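# Vutum gripper comparison

The **Vutum gripper comparison** is a bench test for two-finger grippers used on small tabletop robot arms. It was drawn up by Despina Karagiannis and Tien-fu Yip at the Shehu workshop, and it has become a favorite among small labs — partly for its charm, as every task uses ordinary desk items.

## Method

Each gripper is mounted on the same pair of arms and given 200 attempts at picking up, moving and setting down objects around a desktop organizer. The full set has 13 tasks. Some are gentle, such as lifting a jar by its lid. Others are wonderfully fussy: pulling a drawer by a small round knob calls for a light touch and good aim, and even strong grippers can struggle with it.

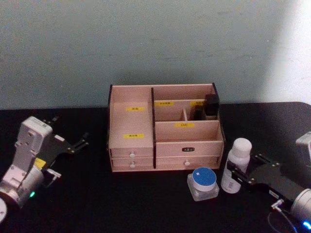 *Two-arm setup with parallel grippers, a desktop organizer, a white bottle and a blue-lidded jar.*

Scoring covers grip, placement and recovery after a slip. Recovery was added by Spyros Popescu, and it quickly became the liveliest part of the test. A gripper that fumbles a bottle and then catches it again can outscore one that simply holds on tighter.

## Results

The first round compared three models from Unen and Cekarell. The Cekarell long-finger model did best on drawers, while the Unen wide-pad model led on bottles and jars. Changing the finger pads alone moved some scores more than changing the whole gripper — a striking result, and one that led Bujar Dimitrov to start a separate pad test in May with up to 300 attempts per material.

## See also

- Parallel gripper
- Two-arm manipulation
- Shehu workshop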